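Moving the slot finder out of the planner

I spent most of the long weekend in April pulling our slot detection code out of the motion planner, and I've put off writing it up until now. The old arrangement made sense when Llinos Wogan and I started Pinduson. The planner asked for a goal pose, the vision code returned one, and the arm went there. It got ugly once we wanted corrections on the way in, as every new estimate triggered a full replan and the arm stopped dead each time.
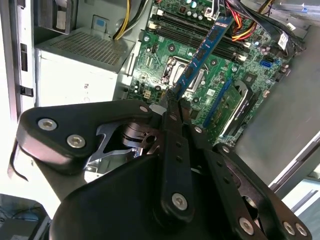 The wrist camera now runs its own process and publishes a pose with a covariance, and the planner reads it when it feels like it. I fit a line through each row of slots first and only then look for the ends. The white latches on the black memory slots are a good colour contrast against the green board, so the end points come out fairly clean. Power wires are the bigger nuisance. A bundle of yellow and black hanging over the board will pull the line fit sideways if you let it, so anything more than a set height above the board plane gets masked before the fit.

The remaining problem was timing. Our messages carried the time they were published, which was later than the time the image was taken, and the gap changed with CPU load. Stamping at capture fixed most of it. I also keep the last 200 joint states in a ring buffer and look up the arm pose for that stamp.
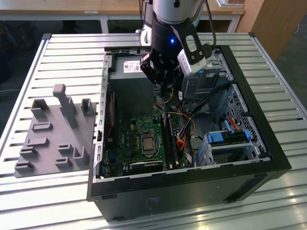 The collision model

We used to load the tower as one solid box with a hole in it. That's fine for the walls and useless for the drive cage and the power supply, both of which stand close to where the gripper has to go. Llinos replaced it with a set of convex pieces, one per part, stored in a plain text file we call Stuvitell. The cables are still not modelled. We put a padded volume over the wiring and accept that some good approaches get thrown out.

Planning time went up with the extra pieces, so I capped the sampler at 1,000 iterations and seeded it with the last path that passed the checks.

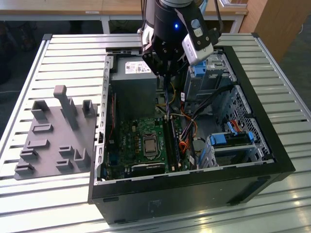 The cap sounded low to me when I set it, but seeding does most of the work. If the seed fails, the planner drops back to a straight lift, goes to a waypoint over the case and tries again from there. After 2 failed tries it hands control back to the operator.

Next on my list is the controller. The final move is still position control with a force limit on top, and I'd like proper compliance along the slot before I touch anything else. Idris James has a branch that does this at 600 Hz, but it was written against the old message format and needs porting. I've started on that – the tests build, and two of them pass.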